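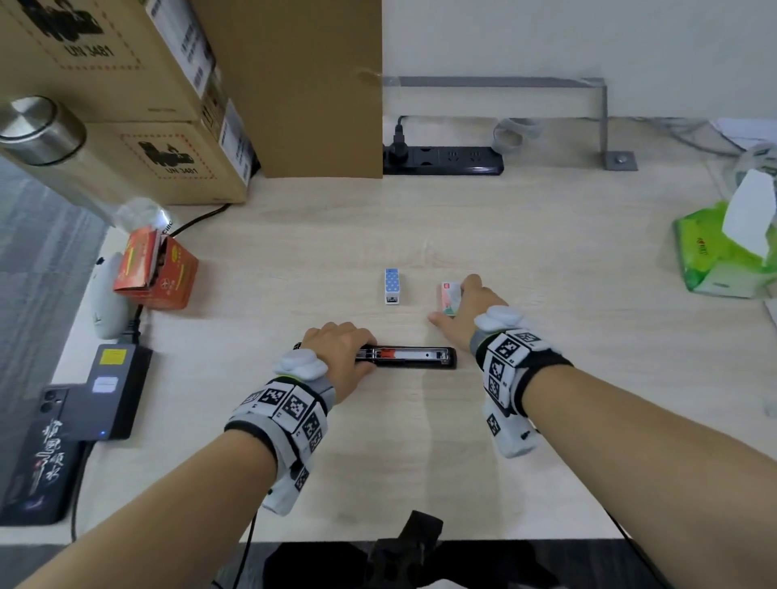
What does the Leiva word list cover?

It covers the everyday vocabulary of small offices: supplies, paper sizes, mail, filing and desk furniture, with plain definitions and common spelling variants.

Leiva Office Word List

1,290 entries, US English, one tab-separated file in UTF-8. Compiled by Wafula Kaijage for the Flukthorpe adult literacy program, where learners kept running into words on order forms that the general dictionaries either skipped or defined too formally.

Files

leiva.tsv is the list itself
variants.tsv has 243 alternate spellings, each pointing to a headword
CHANGES has notes by release

Columns

headword: lowercase unless it is a proper name
pos: noun, verb, adj or phrase
definition: one sentence, 60 characters or fewer where we could manage it
level: 1 for beginners, 2 for everyone else
topic: one of supplies, paper, mail, filing, furniture, forms

Where the words came from

Most headwords were copied by hand from supply catalogs, blank order forms and the intake sheets used at Flukthorpe. The first draft was typed up in a spreadsheet called Kotedness, and you will still see that name in older commit messages. Definitions were written from scratch. Nothing was taken from a published dictionary.

Compounds were the hardest part. "Letterhead" is one word everywhere, but "paper clip" and "paperclip" both turn up constantly, sometimes on the same page. The two-word form is the headword here and the other is in variants.tsv. "Staple remover" and "staple puller" have separate entries with the same definition.

Known problems

Mail terms lean heavily on US usage. "Recorded delivery" and similar are missing.
Some level 1 definitions use a level 2 word. "Envelope" is the worst one.
The furniture topic is thin and has no words for chair parts.
Plurals are listed only when irregular.
A few phrases have a trailing space in the topic column. Strip before grouping.

Using it

Any tool that reads tab-separated text will open the files. Turn off quote handling, or the inch marks in the paper entries will swallow the rows after them. Skistura, the flash card maker we use in class, reads leiva.tsv directly if you rename the headword column to front and definition to back.

Corrections

Open an issue with the headword in the title. For a new word, include a sentence showing how it is used on a form or label. The next release is planned for June and will mainly fix the mail section.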